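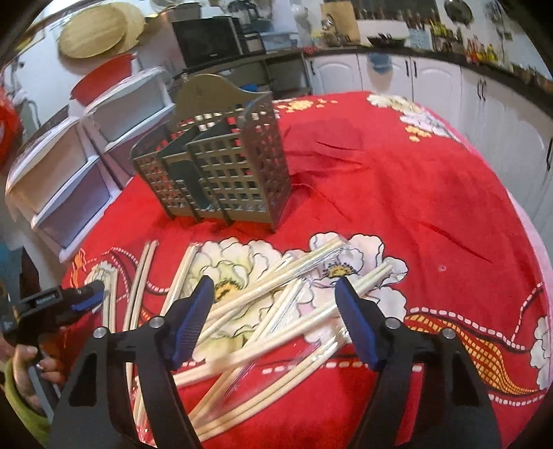

Hand-Held Gripper Build: Frequently Asked Questions

The following answers apply to members of the Wirnham Shared Workshop who are building a pair of hand-held grippers, either on the premises or at home. Members should read them before booking bench time.

What does a build cost?
The materials fee is $40 per gripper, payable when the kit is collected. Pivot pins, finger pads and fasteners are included. Filament is charged separately by weight.

Do I need to attend in person?
No. Printed parts may be collected and assembled at home. Members who do so must complete the Stistine bench induction first.

Which finger pads should I fit?
Ribbed pads are supplied as standard. They are recommended for narrow items such as cutlery, pens and wrapped chopsticks. Smooth pads may be requested at the counter.

My fingers do not close evenly. What should I check?
Loosen all the pivot pins, close the fingers by hand and retighten each pin a little at a time. If the fingers remain out of line, check that the left and right arms have not been swapped. The two parts look similar and are marked on the inner face only.

May I use household objects for practice tasks?
Yes. Sorting and tidying tasks at a kitchen or dining table are suitable. Glassware, knives and anything on or near a hot stove are excluded. Each task should be repeated 30 times before results are entered in the Kuusisto log.

Does the tablecloth or bench colour matter?
Plain and patterned surfaces are both accepted. Please record the type of surface in the log and do not change it partway through a set.

How long do the pads last?
The workshop replaces its own pads after 4,000 closures. Home builders should inspect theirs monthly and replace any pad that has split or lifted at the edge.

Can I modify the design?
Members may modify their own copies. Changes to the shared files must be submitted through the Erness parts library and will be reviewed at the next monthly meeting. The current cut-off for submissions is the end of February.

Related items
Booking a bench
Filament colours and prices
Erness parts library: how to submit a file
Replacing a worn pivot pin
Stistine bench induction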